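Our project looked at how a small fight promotion fills a card when half the card drops out. We followed Miltwood Fight Night for one season, on a budget of $200, most of which went on parking.

The December show lost 2 main events in a week. Rimance Gym supplied both replacements - one had even trained.

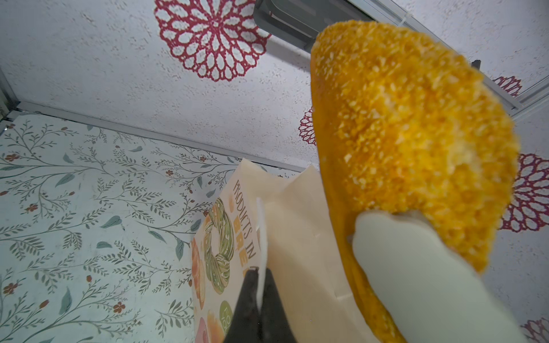
Figure 1. Breaded food item, close up.

Ticket sales reached 2,000 anyway. Of the 25 fans we surveyed, most could not name either headliner, before or after.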